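February, notebook 2, morning

Went through the green tea extract paper again before the others get in. The press version says the extract "boosts fat burning." The paper itself says resting energy use went up in the hour after the dose, in 16 people, all of them young and lean. No weights taken at the end. I don't see how anyone gets from there to a headline, but they did.

Things that bother me, in no order:

Fasting. They asked people to skip breakfast and took their word for it. One piece of toast would swamp the effect they report.

The placebo was a clear capsule and the extract was green. Anyone who looked at their hand knew which arm they were in. Being keyed up raises heart rate and probably energy use too, so I'd want to see heart rate next to the main result. It was measured. It isn't in the tables.

Caffeine. The extract has some, the placebo has none. So which one did the work? The authors call it "a possible contributor" in the second-to-last paragraph and then drop it.
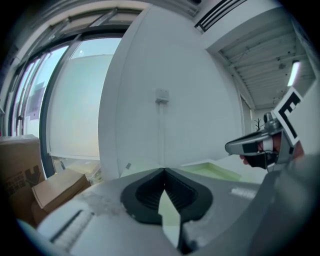 Our own repeat, for what it's worth. We used the Sturnon hood for the gas readings and the Gosow capsules, opaque this time, with caffeine added to the placebo to match the label. I still don't trust the label. Cekbridge can test a batch for us and I'd like that done before we write a word about dose. If the capsules are off, the whole comparison is off and we start over.

Baseline drift is worse than I hoped. Same person, same chair, two mornings, and the resting numbers disagree by more than the effect we are looking for. Room was colder on the second morning – might be that, might be the hood seal. Noted both and changed neither. Next time: thermometer reading at the start and end of every run, written on the sheet and not on somebody's glove box.

Also, please stop rounding before the averages are done. I found it on page 26 and had to go back to the raw files.

Looked at the review from the Shevchuk group too. It pools 613 people and reports a small drop in weight over several weeks. Fine, but the trials are a mix: different doses, some with a diet plan, some with an exercise class, one where both arms lost weight and the extract arm lost slightly more. Take out the trials paid for by people who sell the stuff and the drop gets smaller. They do say so, to their credit, in the supplement.

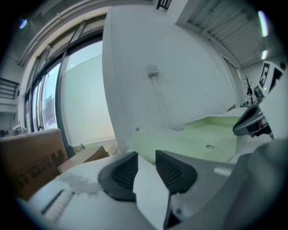
Does a short rise in energy use after a capsule mean a person will lose weight?

Nothing in the short-term data shows that. The rise lasts an hour or two, and people can make up for it by eating a little more at lunch or sitting more in the afternoon. To find out you'd have to follow weight and food over months, which our setup can't do.

So I don't want "weight loss" in the title of our write-up, or "metabolism booster" anywhere in it. "Resting energy use after a single dose" is dull and correct.

Still to do: send capsules to Cekbridge, check the hood seal, rerun the two worst baselines, ask the authors for the heart rate numbers. I expect silence on that last one – will try again in March.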